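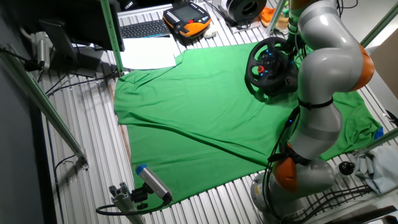
Green cloth on the ribbed metal table, Fleury building.

Fleury Building — Annual Fire and General Safety Inspection
Checklist with inspector's comments
Inspection month: April
Inspector: Régis Guillot
Areas covered: ground floor, upper floor, stairwells, basement store, yard
Total floor area inspected: 1,432 square meters

Ratings used: S = satisfactory. A = action needed. N = not applicable. Items marked A carry a comment and must be answered in writing by the building manager before the next quarterly review.

Section 1. Exits and escape routes

1.1 Exit doors open fully from the inside without a key: S
1.2 Exit routes clear to their full width: A
Comment: The corridor to the north stairwell held four pallets of flattened cartons from Prusolari. The clear width at the narrowest point was below what is posted on the evacuation plan. The same finding was recorded at the previous inspection. Cartons are to be taken to the yard at the end of each shift.
1.3 Exit signs lit and visible from all approaches: A
Comment: The sign above the door to the yard is hidden by the new ventilation duct when approached from the basement stairs. A second sign is to be hung below the duct.
1.4 Evacuation plans posted and current: A
Comment: The upper floor plan still shows the partition removed during the Ronitz works. Replace.
1.5 Stair treads and handrails secure: S
Comment: One tread nosing on the south stair has been repaired since the last visit. The repair is sound.

Section 2. Fire doors

2.1 Doors close and latch without help: A
Comment: Door 7 (basement store) does not latch. The closer leaks oil and should be replaced, not adjusted again. Door 11 latches only when pushed.
2.2 Seals complete and undamaged: S
2.3 No wedges or hooks in use: A
Comment: A wooden wedge was removed from Door 4. Staff on the ground floor stated that the door is kept open in the afternoon for air. If ventilation is the problem, it should be raised as such with the building manager — a held-open fire door is not an accepted remedy.

Section 3. Extinguishers and alarm

3.1 Extinguishers in place, sealed and tagged: S
3.2 Access to extinguishers unobstructed: S
3.3 Manual call points tested: S
Comment: Tested in rotation. The panel identified each point correctly.
3.4 Alarm audible in all occupied areas: A
Comment: The alarm cannot be heard clearly in the basement store with the door closed and the extractor running. Illau, as maintenance contractor, is asked to quote for an additional sounder.
3.5 Alarm log kept: S

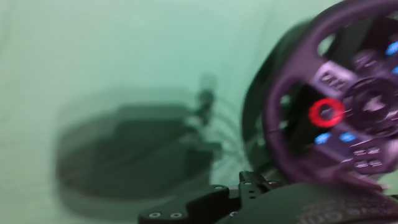 Entries in the log are legible and signed. Two false alarms are recorded for the year, both attributed to dust during the Ronitz works. The inspector recommends that the covers fitted to detectors during building work be numbered, so that their removal can be checked against a list.

Section 4. Electrical

4.1 Distribution boards closed, labeled and accessible: A
Comment: Board 2 is accessible but its circuit list is out of date. Three circuits carry handwritten labels that do not match the list.
4.2 Residual current devices tested: S
Comment: The device on Board 1 tripped within 300 milliseconds, the limit set in the building file.
4.3 Extension leads not used as permanent wiring: A
Comment: Two leads in the upper floor office are joined end to end. Additional outlets are to be fitted.
4.4 Emergency lighting: S

Section 5. Storage and yard

5.1 Flammable liquids in approved cabinet: S
5.2 Shelving anchored and load limits posted: A
Comment: Rack C has a posted limit of 490 kilograms per bay. Racks A and B carry no notice.
5.3 Waste containers kept away from the building wall: S
5.4 Hydrant access marked and clear: A
Comment: The ground marking is worn away. Repaint before summer.

Section 6. Follow-up

Items 1.2 and 2.1 are to be treated first. The inspector will return to Doors 7 and 11 once the building manager confirms that the work is done. Written replies should quote file number 301 and the item number, and should be sent with a copy to Illau where the maintenance contract is concerned.

Signed: Régis Guillot, inspector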